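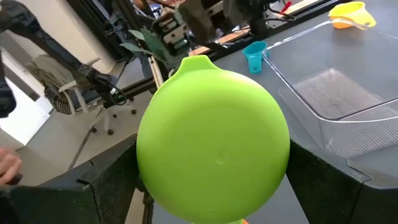 Questions about sending work to the Beddoe romance anthology. Please read through these before you write to us.

**What kind of stories do you take?**

Short romance in any setting: contemporary, historical, paranormal, western. The couple has to be the main story. A mystery with one kiss on the last page will be turned down, even if it's a good mystery.

**How long can a story be?**

Up to 48 double-spaced pages. The longest story in the last volume, "Zamamar by Ferry," used all of them. Short pieces are welcome and easier to place.

**How steamy can it get?**

Everyone in a love scene must be an adult and willing. Past that, it's up to you. Put a heat level from one to 5 on your cover page – one is hand-holding, 5 is an open bedroom door. We print the level beside the title so readers can pick what suits them.

**Does it need a happy ending?**

Happy, or happy for now. If one of them dies, it's a different kind of book.

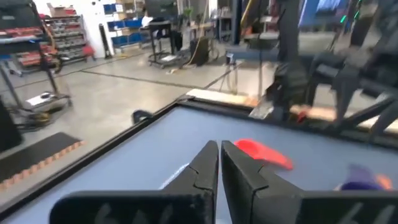
**Can I send something I already posted on my blog?**

Yes, if it was an excerpt of 200 words or fewer. Full stories that have been up online count as published, including ones you later took down.

**Can I send more than one?**

One at a time. Wait for our answer, then send the next. You may send the same story to other publishers, but tell us if it sells.

**Do you take pen names?**

Yes. Put the pen name under the title and your legal name on the cover page. The contract needs the legal name. It isn't printed anywhere in the book.

**How long until I hear back?**

Reading closes at the end of February and answers go out in April. We had 724 stories last time, so we can't send notes on each one. Hefin Pumphrey edits the book and reads everything that gets past the first round.

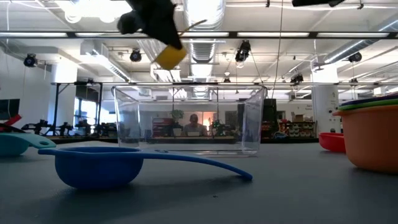
**What do you pay?**

A flat fee on signing and two print copies. There are no royalties. You get your rights back one year after the book comes out.

**What about the Steledville stories?**

Those belong to a shared-town series run by Stinon, with its own rules and its own editor. We can't take stories set in Steledville or forward them for you.

**What file type should I use?**

DOC, DOCX or RTF. Plain font, page numbers, scene breaks marked with a #. Please don't paste the story into the email.

**I sent the wrong version. Can I swap it?**

Once, before reading closes. Reply to your confirmation email with the new file and leave the subject line as it is.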